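Folding on the Big Green Bed
Posted 21 May 2023

Anyone who has followed these pages for a while will know that I have a soft spot for laundry, and that I have been promising a gallery on folding T-shirts on a bed ever since the ironing one went up in April. It has taken me far longer than it should have, partly because I kept changing my mind about which pictures to keep (I began with 272 and had to be very stern with myself) and partly because Storkthorpe in spring is not a place where one wants to sit indoors sorting files. Still, here we are at last! Put the kettle on and take your time.

A bed is my favourite place to fold. A table is all very well, but a bed gives you room to spread a shirt right out and still have a corner left over for the odd sock.

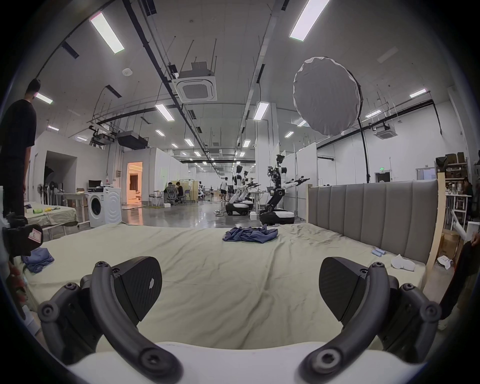 I do like a heap to begin with. There is something cheering about a pile of blue things waiting their turn, and I never mind the creases at that stage, as they are half the fun. My own habit is to put the socks to one side and leave them until the very end, which my family considers a great weakness of character.

Body first, sleeves after, is how I was taught, and after 17 years of doing it the other way round at Plirnow I have come back to it with my tail between my legs.
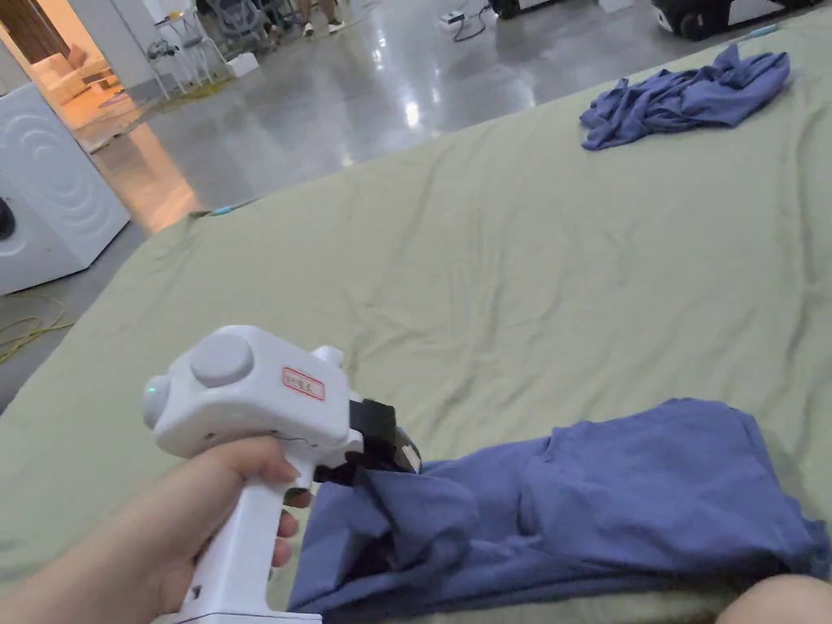

Take hold of a good fold of cloth, more than you think you need, and move it slowly. Soft cotton forgives nearly everything except being hurried. If the layers slide apart, lay the whole thing flat again and start afresh, and don't let anyone tell you that's cheating.

Sage green has grown on me enormously, by the way. I used to be a plain white sheets person through and through, but blue on green is so restful to look at, and you can find a shirt on it straight away.
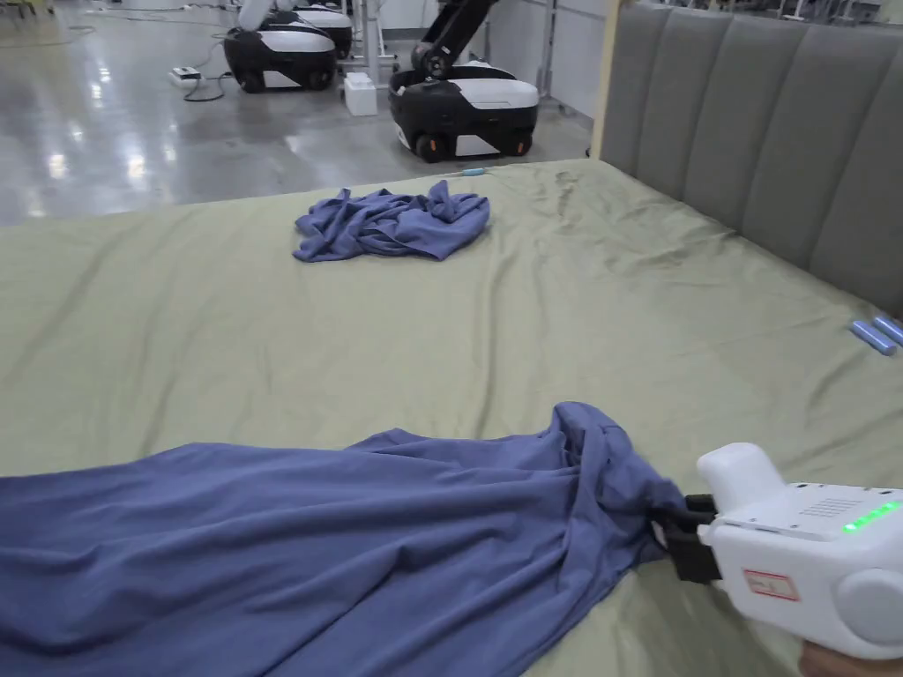

Tall padded headboards are another thing I've come round to. They're lovely to lean against when your back has had enough, though the deep seams do gather dust, and a soft brush once a fortnight is well worth the bother.

Several of you wrote after the last gallery to ask about sleeves. Lay them straight, smooth them from the shoulder down, then bring them across the body, and try not to fuss.

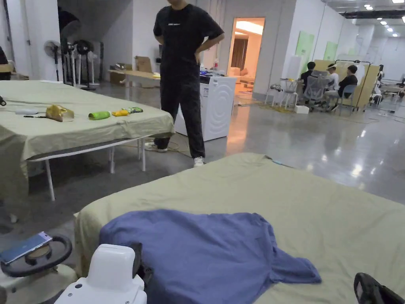
Next time it will be towels, and after that the pillowcases from Hailu, if I can get them all into one gallery.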